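Ticket 122: Wellen online store, shipping label prints blank
Status: Open, waiting on customer

Hi there, and thanks so much for sticking with us through this one! I know you've already reinstalled the driver and restarted everything in sight, so I'll try not to send you around in circles again.
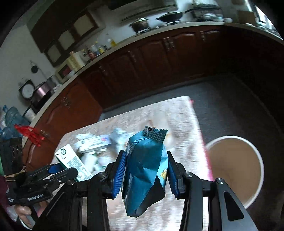

I had a good look at the order you mentioned, the one with 42 items, and the label file itself opens fine on my end. My hunch is the page size. Could you open the print settings, set scale to 100 percent (yours was at 200) and try one label?

If it still comes out blank, just reply and we'll set up a call Thursday.

Wellen Support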